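Varnham bench cell: setup and upkeep
Gallery, 1 picture

The Varnham cell is a single arm working over a white table. It picks toy vegetables and puts them in a basket, and it has completed 3,098 logged cycles since the last full calibration in April. The notes on this page cover the parts of the setup that drift and the order in which they are checked.

Start of shift. Power up with the gripper empty and let the joints run the warm-up routine for 16 minutes. Home the arm, then compare the reported joint angles with the values on the Plarnard sheet. A difference at the elbow shows up at the gripper several times larger, so the elbow is checked first.

Basket position. The basket is woven and has some give in the sides. Its location is taught from the rim, and the release height is set from the floor of the basket. Repeat the teaching step whenever the basket is swapped, even for one of the same model.

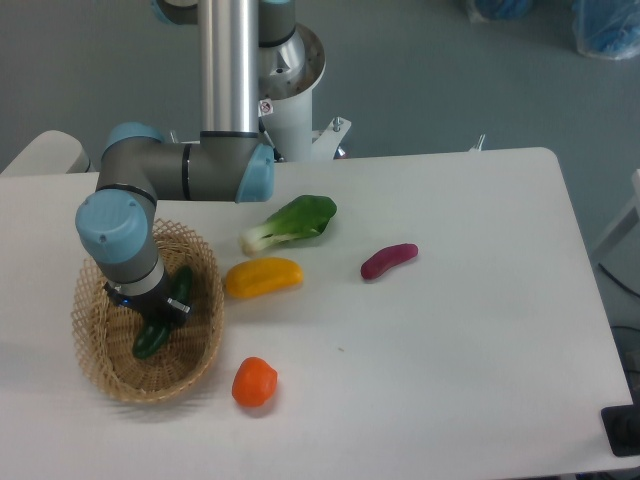
Depth is the setting that needs the most attention. Long items such as the cucumber go in at a slant, and the fingers have to open low enough that the item is not dropped. The current depth limit stops the wrist short of the rim with the basket empty. With items already inside, the Dixit script raises the limit in steps.

Item layout. The bok choy, bell pepper, sweet potato and tomato are laid out by hand with no fixed pattern. Leave finger clearance on both sides of each one. Items that touch are recorded as a layout fault and do not count against the arm.

Gripper care. Wipe the fingers with a dry cloth at the end of each shift. Check the screws at the wrist every 860 cycles and replace the finger pads when the grip test falls below 78 percent of the value recorded for new pads. Pads come in pairs and are changed in pairs.

Base and cables. Look over the mounting bolts weekly. Cables stay clear of the table legs and outside the sweep of the arm. After any work on the base, run the full calibration again before the cell goes back into use.

Log sheets are kept in the Wometti folder, newest first. Enter the cycle count before clearing it.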